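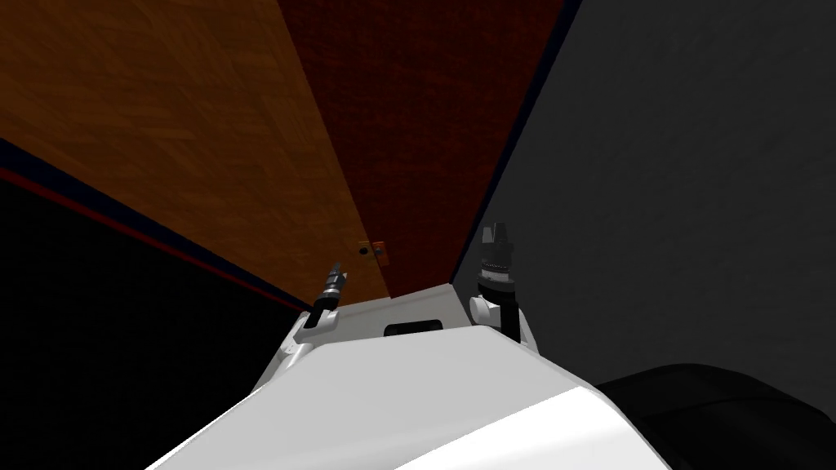 Interior paint over old oil base, adhesion failure

finik309
Posted 2/23/21
Hallway and door in a Terkport rental. Existing finish is alkyd, dark red, probably two coats. I scuffed with 220, wiped down, rolled one coat of Adams wall latex. After 25 hours it peels off in sheets with masking tape. Do I strip everything or can I prime over what is left?

skalleck_2000
Scrape whatever lifts, sand the edges, then a bonding primer. Wall latex straight over alkyd gloss does this every time. What did you wipe it with?

finik309
Damp rag. No degreaser.

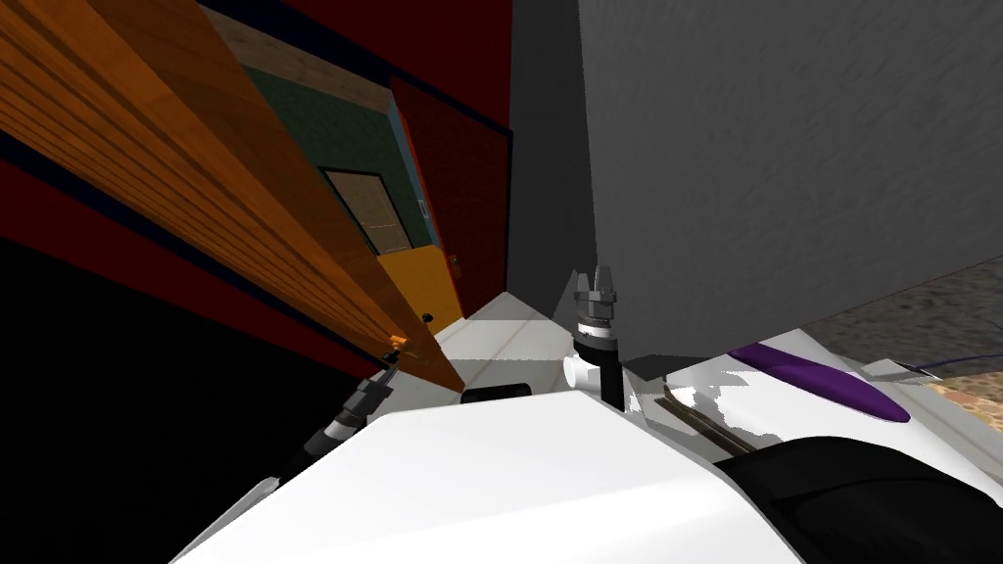
mortise
Then the primer is not your first problem. Hand grease on a door will stop any coating from bonding. Wash with TSP substitute, rinse twice, let it dry overnight, sand after that. If you sand first you push the grease into the scratches.

skalleck_2000
Disagree on 220. Too fine for old gloss. I use 150 on flat areas and a gray pad on the profiles.

mortise
150 shows through a satin topcoat on a door. Fine for walls.

skalleck_2000
Not with a proper primer coat it doesn't. I have done stair panels that way for years.

lowbuild
Check for lead before anybody sands more of it. Age of the building?

finik309
Unknown, I will get a test kit. Holding off on sanding. Does the tape test mean anything before full cure?

mortise
At 25 hours it tells you little about final hardness. Sheets coming off clean is still a fail.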